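Slide 1: Who sets the table?

Freya Fairclough, Stinthorpe local history group. Say hello. Wait for the coughing to finish.

Slide 2: Bread first

In 1302 the Ellwood household ate off stale bread. You ate dinner, then the plate, or gave it to the dog. No washing up. Pause here and let them envy it.

Slide 3: Wood, then pewter

Over 5 pewter makers in Stinthorpe at one point, all feuding. Do the Jotard will (he left his brother one spoon). Skip if running late.

Slide 4: The round plate hangs on 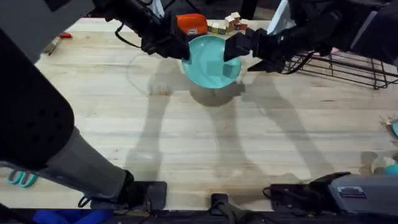
Slide 5: Questions

Tea at 2. Plates provided.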